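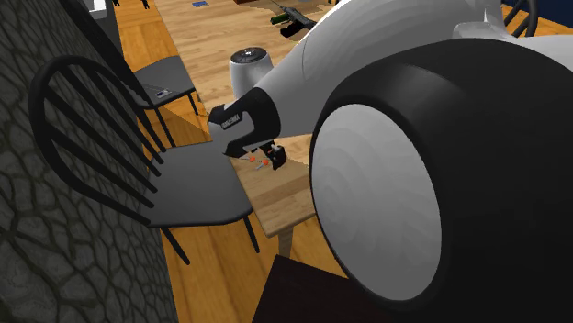

3.2 Moisture movement in solid-wood tabletops

The second part of the study dealt with how wide, edge-glued tabletops take up and give off moisture over a heating season, and how the finish on each face affects the amount of cupping. Earlier work at Clesby had looked only at narrow boards held without a base. Boards of that kind are easy to measure, but they say little about a finished table, where the top is fixed to rails and the underside gets less air than the upper face.

Tabletops were made up from flat-sawn hard maple supplied by the Gitdale mill. All stock had been kiln dried and then stored in the conditioning room until two weighings taken a day apart showed no change. Each top was 800 mm wide and was glued from boards of mixed width, with the growth rings of neighboring boards turned in opposite directions. Five tops were assigned to each of three finish groups. Group A received oil on both faces. Group B received a film varnish on the upper face and nothing below. Group C received the same varnish on both faces and on the end grain.

The tops were attached to their rails with slotted metal clips, tightened by hand and then backed off a quarter turn. Clip slots ran across the grain. One top in Group B had to be refitted after a slot was found to have been cut too short; its readings before the refit were dropped, and the top was put through the full cycle again from the start.

Width was read at three stations along each top, near both ends and at the middle, with a sliding gauge resting on brass pins set into the edges. Cupping was read as the gap between the upper face and a steel straightedge laid across the grain. A gap under the middle of the straightedge was recorded as positive. Where the top was crowned, the straightedge was set level on a center block and the two edge gaps were averaged — this gives a slightly larger figure than a dial bridge would, but it was the only method that could be used without moving the tables. Readings were taken by the same person throughout, at the same hour, with the room lights on and the window blinds closed.

The room was held at 47 percent relative humidity until the start of January, when the humidifier was turned off and the air was allowed to dry under normal heating. Readings went on for eight weeks from that point. No attempt was made to copy the damp half of the year, and the results should not be read as covering a complete annual cycle.

3.3 Results for width and cupping

All three groups lost width. Group A moved first, with most of its shrinkage complete before the midpoint of the run. Group C moved slowly and was still losing width at the last reading. The final widths of Groups A and B could not be told apart within the error of the gauge. The finish therefore changed the rate of shrinkage far more clearly than it changed the end result, in line with the diffusion model put forward by Thibodeau and used in Section 2.

Cupping followed a different pattern. Group B, with its bare underside, dried faster from below and crowned during the first weeks. The crown then fell back as the upper face caught up, though two of the tops kept a small permanent set. Group A stayed close to flat. Group C showed a slight, even cup that did not line up with the ring direction of any one board. Toivo Heiskanen has suggested (personal communication, May 28, 2024) that uneven film thickness could account for it, as the upper faces were sanded between coats and the lower faces were not. Film thickness was not measured before the tops were cut up, so the point remains open.

Figure 4. Mean cupping by finish group over the drying period. Positive values show a hollow upper face. Bars give the range within each group. The refitted Group B top is included using its second run only.

The clips appear to have had little effect on the width readings. Marks left on the rails show that the tops slid freely at every station except those closest to the ends, where the Mema clips used on the Group C tables had bitten into the wood. Removing these stations from the data lowers the scatter for Group C but leaves the order of the groups unchanged.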